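Bench notebook, Craddock room
March, started 2:15 pm

Re-marking the sorting bench. The old pencil lines had worn off and the last lot of trays for the Musness job went back in the wrong quarters twice, so I've gone over to tape. Blue painter's tape, straight on the grey top, one strip each way.

Wiped the bench first with the weak soap mix and gave it 10 minutes before laying anything. The Nostano cleaner leaves a film and tape won't hold on it, so keep that for the sinks.

Marked the long line from the back edge with the steel rule, then ran the tape by hand. It wandered a bit. I pulled it up once and laid it again, and the second go wasn't much better. Ettore Testa reckons I should snap a chalk line first. Probably right, but the trays have 40 mm of play either side and a small lean won't matter to them.

The cross strip I'd have liked in a single length. Didn't manage it cleanly. Colour of the tape against the grey is good, much easier to pick out than pencil under the overhead lights.

Blue tape on the bench top: 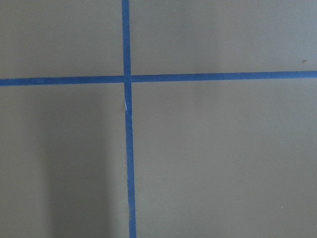
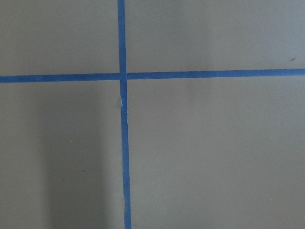
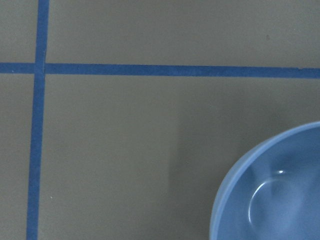 Is it worth pulling the tape up and doing it again so the lines are dead square?

Leave it as it is for this job. The tape only tells people which quarter a tray belongs in, and no measurements are taken off it. If the bench is ever used for layout work, scribe proper lines and don't trust the tape.

Quarters, for whoever is on next. Back left is incoming, back right is checked, front left is queries, front right is ready to pack. Same order as on the Skestura sheet, which is still pinned inside the cupboard door. Batch 3841 goes through first. There are 399 tags in it, and the box has to be closed before the next one is opened.

Don't write on the tape. Marker bleeds through and we end up scrubbing the bench. Use the card labels.

Painter's tape gets harder to lift the longer it stays down, and the bench is near the window. I'll change it at the end of the month. Pull it back low and slow, and if it leaves any glue, use warm water before reaching for the solvent.

Still to do: order two more rolls, same width. Trim the card labels. Ask Ettore whether he wants the second bench marked the same way or left clear for packing.

Stopped 3:40 pm. Rule and scissors back in the top drawer.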